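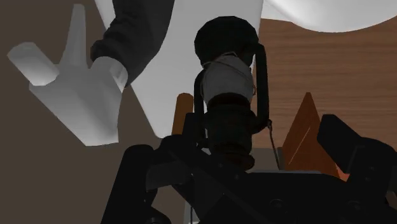
Valentyna Kravets wrote to us to ask why a robot would ever let go of something it was told to hold, and whether it does it on purpose. What a good thing to wonder about, Valentyna! The robot doesn't mean to, and the story of how one came to do it is a fairly long one, so get comfortable.

At a workshop called Wurno, people teach a robot inside a computer before they try anything with a real one. The table is made of numbers, the gripper is made of numbers, and even the big white hand is only a drawing that the computer moves around. The robot's job was to hold on tight until the hand was ready, and then let go gently.

The robot practiced 3,000 times and did very nicely. Then, on try number 710 of the next round, it opened its fingers much too early — and down went the thing it was holding, straight through the air to the pretend table.

Why? Well, a robot can't feel the way you do when Grandma takes a plate from you and you notice the little tug. This one had a rule instead, and the rule said: "If the hand is close, open up." Close is a slippery word, though! The hand had only been passing by, the way you might reach past your brother to get the salt, and the robot took that for "I've got it."

So the people at Wurno changed the rule. Now the robot has to wait for a small pull before it opens, and if it isn't sure, it stays still and keeps holding. They ran 200 more tries and it dropped nothing, and they are still watching it, in case another slippery word is hiding in there somewhere.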